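How to Sort a Junk Drawer and Keep It Sorted

Most junk drawers fill up again within a month because the things in them never had a set place. The steps below take an evening at most. You need a trash bag, a damp cloth, a pencil, masking tape and a few small trays or boxes.

1. Empty the drawer
Take everything out and put it on a table or an old sheet. Wipe the inside of the drawer and let it dry. Measure the width, depth and height while it is empty and write the numbers on a piece of tape stuck to the underside.

2. Make piles
Group things by what you do with them: fixing, writing, mailing, charging. Don't sort by size or color. Test pens on scrap paper and throw out the dead ones. Loose keys go in an envelope marked with the month. If it says February and you still haven't used them by summer, let them go.

3. Pick your dividers
Shallow trays with two or three compartments work better than one with many tiny ones. Leave a finger's width of space at one side so you can lift the tray out.

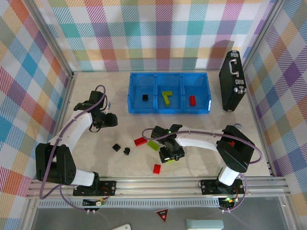
Put the things you reach for every day in the front. In our kitchen that means scissors, tape and a pencil. Batteries go toward the back, in their own box, with the ends covered by a bit of tape. Anything sharp should lie flat with the point facing away from you.

4. Label the compartments
Masking tape and pencil are fine for the first few weeks, while you are still moving things around. Farzana Pathirana, my neighbor, writes on the bottom of each compartment so the label shows only when it is empty. I prefer the front edge.

5. Set a limit
I allow 14 pens and pencils in the whole house. When a new one comes in, an old one goes out. Rubber bands and twist ties get one small jar, and when it is full I stop saving them.

6. Check it twice a year
Lift out the trays, shake out the crumbs and put back anything that has wandered. Takeout menus and expired coupons can go straight into the recycling.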